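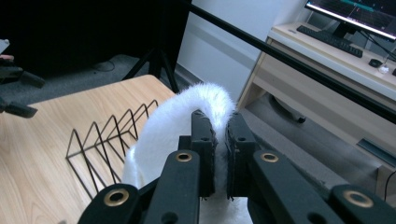
White plush strip held in a gripper.

Filed under: Redevelopment, Site Inspections

Pre-demolition walkthrough, former Divico warehouse, Mumunska
Done Friday, 7:30 a.m. Owner: Akero

1. Perimeter fence: PASS. One panel loose on the Ibrahim Street side. Tied back during the visit.

2. Gas and water shutoff: PASS. Both tagged at the street.

3. Electrical disconnect: FAIL. Panel in the rear office still live. Demolition can't start until the utility letter is in.

4. Asbestos survey: OPEN. Lab has results for 83 samples. Pipe wrap in the boiler room still to come.
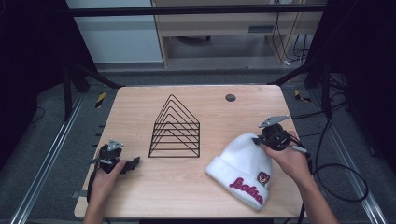 5. Roof access: FAIL. Ladder cage rusted through at the top bracket. Use a lift for the parapet check.

6. Loading dock: PASS with comment. 2 dock plates missing, openings covered with plywood. Paint the covers orange.

7. Setback to the apartments next door: PASS. Plan calls for 40 feet, measured at the northeast corner.

8. Storm drains: OPEN. Inlet filters not in yet. Order says 200 feet of silt sock, none on site.

Reinspection needed for items 3 and 5. Call the permit desk before noon to get on the list.

We use cookies to remember your settings. Accept | Manage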